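Work & Equality
7 min read

Returning to work after a career break: your questions answered

I took four years out when my kids were small, and I've been writing about going back ever since my own bumpy return. These are the questions that land in my inbox most. I'm not a lawyer, so check the rules where you live.

Do I have to explain the gap on my resume?

One line is plenty. Mine said "Full-time parent" with the years next to it, and then I got on with the interesting stuff. If you ran a school fundraiser or kept the books for a friend's shop, put that in too — it counts as work because it was work! 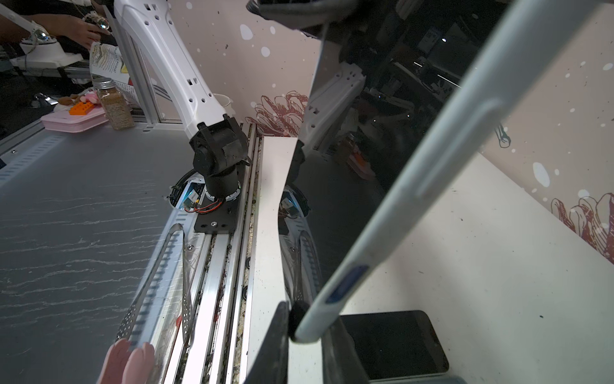
Will I need to retrain?

It depends on how fast your field moves. A reader who used to run a packing line in Wostdale went back after seven years and was terrified she'd be lost. She did a 40-hour refresher at the community college and was fine. If your old job involved anything like the white arm on its aluminum rail, with all those wires around the base, ask the employer what training they give new hires before you pay for a course yourself. Plenty of places would prefer to teach you their own setup anyway.

Should I take less money to get back in?

Please don't offer to! I did, and it took me ages to catch up. When I finally asked around, I was earning roughly 3000 dollars a year less than a man hired the same month, doing the same job. Look up the going rate before the interview and say your number out loud at home until it stops feeling rude.
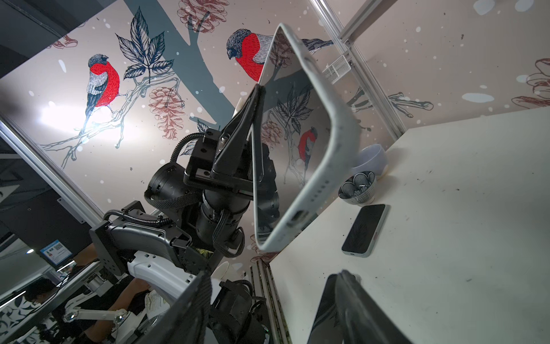 HOURS AND FLEXIBILITY

Can I ask for part-time at the interview?

You can, and I would, but I'd wait until they're clearly keen. Flornell, where I ended up, advertised the post as full-time and agreed to 70 percent hours once they'd met me. Have a plan ready: which days, who covers what, how people reach you.

What if they ask about my children?

It happens more than it should. I like a cheerful "I've got all that arranged" and then a question of my own about the team. If they keep pushing, write down what was said as soon as you get outside.

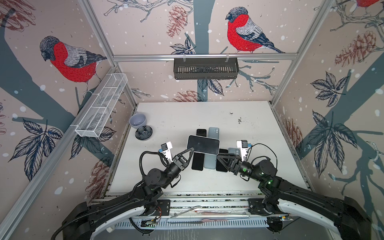 Two arms, five phones, one white tabletop.

Are returner programs worth it?

Some are great. Landach runs a paid one that starts in June, with a mentor and a real job at the end for most people. Others are unpaid and drag on for months, and I'd walk away from those. Ask how many of last year's group were kept on.

Related
Asking for a raise when you hate asking
Inside the Popescu mentoring circle
What I wish I'd packed for my first week back
Shared parental leave: who takes it?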